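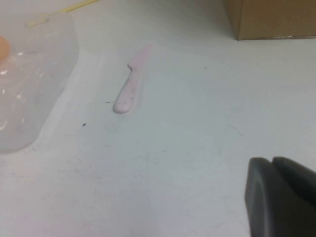

A reader asked under my last thread whether the second camera is only a luxury, and if a policy that has a good view from the wrist should not manage alone. It is a fair question and I promised a longer reply, so this is the thread.

1/ Short answer: in our setup it cannot manage alone, but having two cameras also brought a problem which I did not expect. The policy became lazy with one of them.

2/ The task is small. The robot takes toy eggs from a bowl and puts them in the wells of an egg tray. Toy cutlery lies on the table as distraction. The table is white, the bowl is white and the tray is clear, so for a camera there is very little contrast to hold on to.

3/ We recorded 520 demonstrations by teleoperation in October. Each demonstration is one egg, from the start pose until the fingers open over a well and move up again. The recording was done with Cakulton, and the training code is our own.

4/ With both views the first policy looked very good on the training layouts. Then we moved the tray by the width of one well, and it put the eggs down where the tray used to be. So it had learned the place from the fixed camera and was not checking with the wrist camera any more.

5/ I first suspected the calibration and lost a week on it. The calibration was fine. I write this down so that somebody else may save the week.

6/ What we do now is simple and other groups have done similar things. During training we hide one of the two views for a part of the samples. Sometimes the wrist view is hidden, sometimes the fixed one, and never both. The hidden view is replaced by a learned token. We tried plain grey first and it was worse.

7/ The important detail is WHEN the view is hidden. If it is chosen again for every single time step, the policy fills the gap from its short history and learns almost nothing from it. We keep the same view hidden for 24 steps in a row. Then it really has to live without it.

8/ For the test we prepared fixed starting layouts and kept them the same for both policies. A layout says where the tray is, where the bowl is, how many eggs have already been placed and where the cutlery lies. The one below has two eggs on the tray and four still in the bowl, with a blue, a yellow and a pink piece of cutlery lying near the tray.

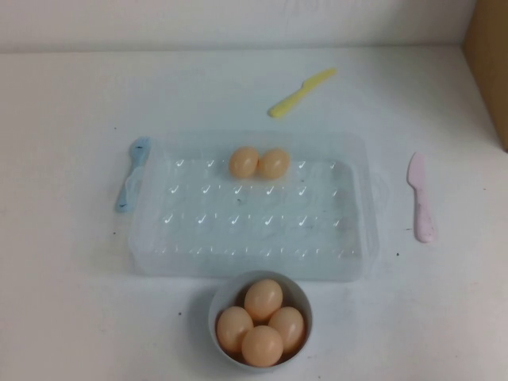

9/ Results. 60 trials for each policy, one egg per trial, with tray positions that are not in the training data. Without hiding: 24 failures. With hiding: 18 failures.

10/ I know this is not a big difference. With this number of trials I would not bet my bicycle on it, and I ask you please not to quote it as a large improvement. I find the kind of failures more interesting than the count.

11/ Without hiding, the typical failure was an egg released beside a well, with full confidence and no hesitation. With hiding, the typical failure is at the bowl. The gripper comes down between two eggs that touch each other, and closes on both or on none. This is a different problem, and I think an easier one.

12/ About the wrist view alone, as the reader asked: we trained this too. It grasps nicely when the egg is already near. But from the start pose it often sees mostly white table, maybe a knife, and it has to search. Our demonstrations contain no searching, as the human operator always knew where the bowl was. So the policy has no example of what to do when it is lost.

13/ And the fixed view alone: it goes to the correct area quickly, then it is not precise. The wells of a clear tray appear as a pattern of small reflections, and these change when the light changes. We tested it in the morning and in the late afternoon and the behaviour was not the same. I have no proper numbers for this yet, only my notes, so please take it as an impression.

14/ Somebody will suggest a coloured tray. Yes, it would help. We have one from Wonano in opaque green and the task becomes much more comfortable. But clear packaging is everywhere in kitchens and shops, and I would like the method to survive it.

15/ Practical things, if you want to try:
- start with the hidden view in a small part of the samples and increase it slowly
- do not hide the wrist view in the last part of the grasp, this made our training unstable
- keep the test layouts on paper also, not only in a file
- change the cutlery between trials, otherwise the policy may use a knife as a landmark for the tray

16/ The last point happened to us. In the early data the cutlery was moved too seldom. When we took one knife away, the arm stopped short of the tray. It was a little embarrassing, and we recorded part of the data again.

17/ Next I want to add searching to the demonstrations. The operator would see only the wrist view and would have to find the bowl in this way. It is slow and tiring work, I tried it for one afternoon. But I believe this is what the wrist camera is missing, more than a larger network.

18/ The configuration files for the Turkix controller will go online when I have cleaned up the comments in them, which are at the moment in three languages. Corrections to the thread are welcome, also for my English.

Lysenko Lab > Notes > Manipulation > Threads

Contact | © 2020 Lysenko Lab | Back to top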